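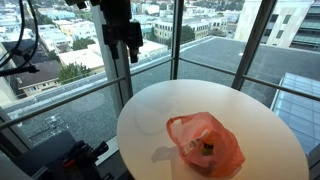 Clubs > Robotics > Student Projects > Help

Gripper keeps pinching the film and missing the handles

Asked by Hamdia Seyoum, 6/13/26
4 answers hidden, 3 shown

Hi everyone! I help with the after-school robotics club in Cirndale and we're getting ready for the Wurkden student challenge, where the arm has to pick a thin plastic shopping bag up off a table and carry it to a bin. The kids have been wonderful about it, but we are stuck. On a cardboard box we hardly ever miss. On a bag with a couple of small things inside, the arm comes straight down, closes on a bit of loose plastic halfway along the side, and then the whole thing slides out or tears. We work next to a big window on a white round table, so I wonder if the light is part of it – the bag is see-through orange and the club's program finds it by color. Any ideas a group of twelve-year-olds could try?

Callum Kerr answered
23 found this helpful

Oh, I remember this stage well, and I feel for you! We ran the same task with our group in January and lost most of a month to it. What got us moving was giving up on the middle of the color patch as the grab point. With a bag that's nearly always thin film over empty air. Have the kids find the highest point and aim for that, since the handles tend to bunch up there, and then come down slower than feels necessary. We dropped our speed setting from 500 to 400 for the last bit of the descent and it helped a lot. Close the gripper all the way too. Ours was still set for boxes (I am a little embarrassed how long that took us to spot).
As for the window, pull a blind if you have one, or at least take your color samples again each afternoon – a see-through bag changes a good deal with the sky.

kao_club_parent answered
6 found this helpful

Rubber fingertips. We cut ours from an old bike tube.

Steketti answered
1 found this helpful

Have you tried a different bag?

Comments (3)

Hamdia Seyoum: Callum, thank you, the highest point idea made sense to the kids right away. We're trying it Tuesday, with the bike tube too!

Callum Kerr: Lovely. Let them tear a few bags, they learn plenty from it.

mrs_d_room101: Does the top point still work if the bag has tipped over? Ours always tips.

Share (8)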